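Virano Teaching Kit – Set-up Guide
Section 4. Showing a cutting task by hand
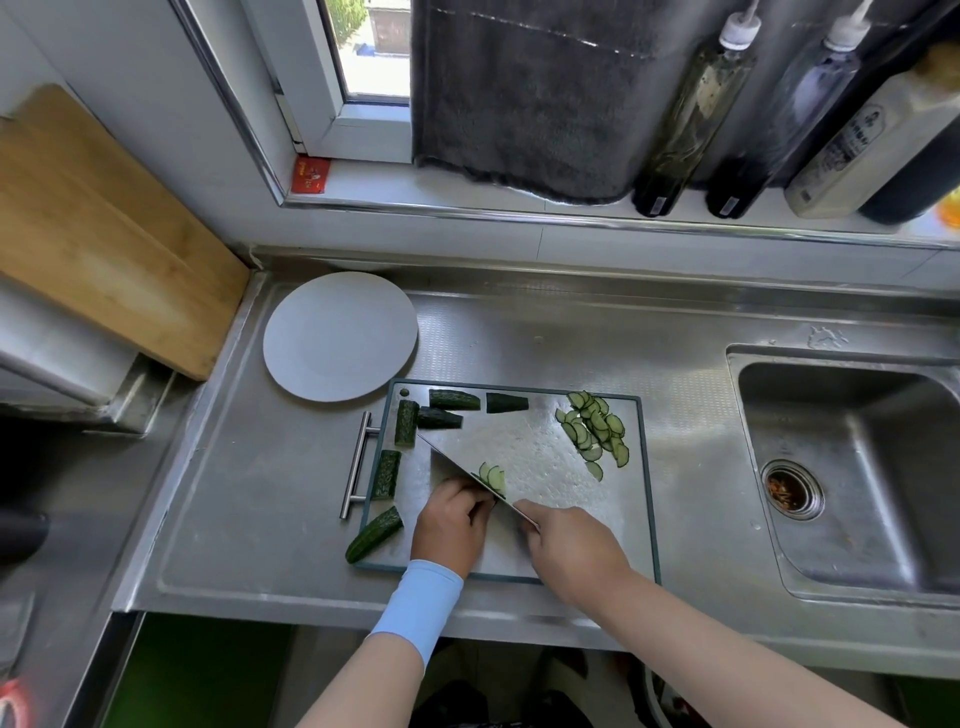
TEACHING MODES > BY HAND

In this mode the robot learns from your own hands. You do the task at a normal kitchen counter, and the head camera records what you do. If you want to move the arm by remote control instead, please go to Section 5.

Before you start

1. Charge the head camera fully. The charge light must be green.
2. Put the camera on and tighten the strap. It should sit firmly but not press on the forehead.
3. Look down at your cutting board as you do when you really cut. Open the Jono app and check the preview. Both hands, the blade and the whole pile of slices must be inside the picture.
4. Put the food and an empty plate near the board, where you can reach them without a step to the side.
5. In the app, choose New task, then Cutting, then write a short name, for example "cucumber, thin slices".

Note: The counter does not need to be perfect. Bottles on the window sill, a towel or a sink beside you can stay, if they stay in the same place for the full set of recordings.

Note: Steel boards can shine strongly under a lamp. If the preview shows a white spot over the blade, turn the lamp and not the camera.

Recording

6. Hold both hands open over the board for two seconds. The app uses this moment to find them.
7. Press Start on the app, or say "begin".
8. Cut at your usual speed. Hold the food with one hand and keep the fingertips bent inwards. Do not change the knife hand during one recording.
9. When slices stick to the blade, remove them in the way you always do. The robot has to learn this also.
10. Move the finished slices to one area of the board, so they do not hide the piece you are cutting.
11. When the last piece is cut, lay the knife down flat, take your hands away and say "stop".

CAUTION: The knife is sharp and the camera makes you see less at the sides. Do not look at the phone while you cut. If another person comes near the counter, stop first and then speak.

CAUTION: Keep the camera away from the tap. It is protected against small splashes only.

After recording

12. Play the recording once. Delete it if a hand was out of view during a cut.
13. Press Send to robot. The file limit is 700 MB. Longer recordings must be divided in the app under Edit.
14. Repeat from step 6 with pieces of different length.

If the app shows code 123, the hands were not found. Do step 6 again, with more light. Code 59 means that the camera has lost its connection to the phone.

Text of this section: Macarena Toledo. Last change: July.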